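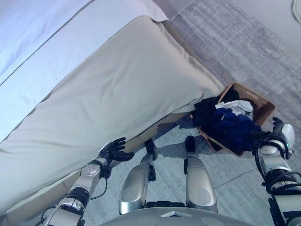
Bedroom setup, basket beside the foot of the bed

Re: [home-robots] Draft 2, section on working near furniture

On the Sarham draft, someone wrote:

> Rule 28 says the operator must log every cable before a session.
> Is that meant for arm cables as well, or only floor cables?
> We do laundry tasks at Grestemell and it would add a lot of paperwork.

It covers both. Arm cables can hang in a loop near the wrist, close to whatever the hand is reaching for. With sleeves and straps in a basket, that is a snag risk. One line in the log is enough – left arm, right arm, loop tied or loose.

On clearances, the Skekside group asked for 55 cm between the feet and the bed base. I would not put a fixed number in. Laundry work can't be done from that far back, and people would ignore the rule.
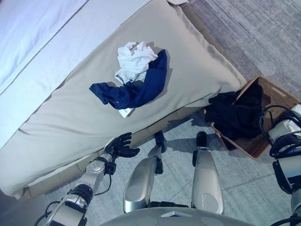 What I would write in its place is a speed limit for any arm motion over the bed, plus a stop check before each step of the feet. Sutherland already does this and has 162 logged sessions under that wording, so we can borrow their text.

Two smaller points. Dark clothes should be part of the test set, and the draft only lists white and gray. Also, page 78 still says "hamper" where the rest says "basket" – please pick one.

Comments by the end of September.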